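Section 4: Setting Up Your Chapter's Awards Year in Nondeck

Welcome to the fun part! By now your chapter has a name, a logo and at least one adviser account (if it doesn't, go back to Section 2 and finish that first). This section covers award categories, member records and the banquet list. Plan on an unhurried afternoon the first time through. After that you can copy last year's setup, and the whole thing goes a lot faster.

Before you start

Have these close by:

Your member roster, saved as a spreadsheet. Nondeck reads files exported from Skurnent without any cleanup.
The list of projects your members signed up for this year.
Your chapter's own rules for who earns what. Nondeck doesn't come with any rules built in, and every chapter we've worked with does this a little differently.

Note: Student accounts can look at everything in this section but can't save changes. Officers can save if an adviser has checked "Officer editing" under Chapter Settings.

4.1 Create the awards year

1. Sign in with an adviser account and choose Awards from the menu on the left.

2. Click New Year. Type a name your members will recognize. Most schools use the school year, but "Spring Banquet" works just as well.

3. Pick a start month. October is already filled in, and it suits chapters that hold sign-ups early in the fall. Change it if yours start sooner.

4. Click Save. The new year shows up at the top of the list with a green dot next to it.

Caution: Only one year can be open at a time. Opening a new one closes the old one, and members can't add hours to a closed year. Ask everybody to turn in their last entries first!

4.2 Add award categories

Every award lives inside a category. You might have one for community service, one for competitive projects, one for officers, and maybe one for the members who show up early to set out chairs (please do have one of those, they're always a hit at the banquet).

1. Open your new year and click Categories.

2. Click Add, then type the category name exactly as you want it printed on the certificate. Capital letters are kept as typed.

3. Choose how the award is earned: by hours, by points, or by adviser's choice.

4. If you chose hours, type the smallest number a member needs. Many chapters begin with 15 and adjust it after a year or two.

5. If you chose points, type the goal. The box takes whole numbers up to 3000.

6. Repeat until all your categories are in. Drag them up or down to set the order they'll be read aloud.

Note: A member can earn awards in as many categories as you like. To allow only one, check "Top award only" at the bottom of the page. 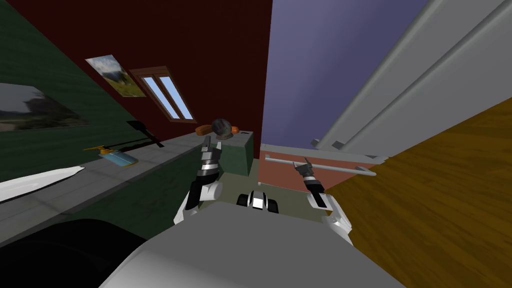 Page last changed: 2019-04-07

4.3 Bring in your members

1. Click Members, then Import.

2. Choose your roster file. You'll get a preview of the first few rows.

3. Match each column to a Nondeck field. First name, last name and grade are required. Everything else can wait.

4. Look over the names carefully. Accents, hyphens and nicknames come in the way they're typed in the roster, and they go on the certificates the same way.

5. Click Finish. If a name appears twice, Nondeck asks whether it's one student or two.

If the import stops with message 3178, there's an empty row somewhere in the middle of your file. Delete the row, save the file and import it again. Nothing is added to your chapter until an import finishes, so you won't end up with half a roster.

4.4 Match projects to members

1. Open a member's record and click Projects.

2. Check each project the student took part in. Team projects can be added to the whole group in one go: open the project instead, click Team, and check off the names.

3. Type hours or points next to each project. Quarter hours are fine.

4. Click Save and Next to jump to the next member in the list.

We love the Team button. A group of six that used to mean six trips through the same screens now takes one.

Caution: Removing a member from a team also removes the hours they earned with that team. If a student switched groups partway through the year, add the new team and leave the old one alone.

4.5 Run the banquet list

1. Go to Awards and click Banquet List. Nondeck checks every member against every category.

2. Read through the Almost There tab. It shows members who are close to an award, and it's a great way to catch hours that were never written down.

3. Add adviser's choice awards by hand. They have a star next to them in the list.

4. Click Lock when you're happy with it. Locking freezes the names but still lets you fix spelling.

5. Choose Print Script for the person reading names, or Print Certificates. Certificates fit the Karaca and Neller paper layouts, and both are in the print menu.

Note: Print one test page on plain paper before loading the good stuff. If the border sits too far to one side, change the left margin under Print Options and try again.

To fill in how a name is said out loud, open the member's record and use the Say It box. Whatever you type there appears in parentheses in the script and stays off the certificate. Students can fill this box in themselves, even without officer editing, and they usually have a good time doing it!

Next: Section 5, Inviting Families and Guests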